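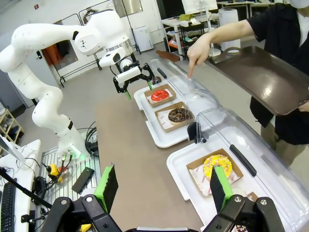 *Green pads over the yellow one, Tidmont bakery cell*

The cell at Tidmont had done 700 donuts without a squashed one, so naturally they sent me to service it. I wiped the green finger pads, checked the bolts and set the grip force back to 40. Rellgate, the left arm, had opinions about lids. Nyberg, the right, had opinions about Rellgate.

"Favourite flavour?" I asked the console.

*Recalibrate*, it said.
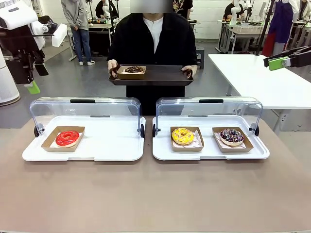 *Words by the Fistia night fitter*

By the afternoon there was chocolate on the tray and red under the dome. I signed for another 1000 cycles - in pencil - and went looking for a serviette.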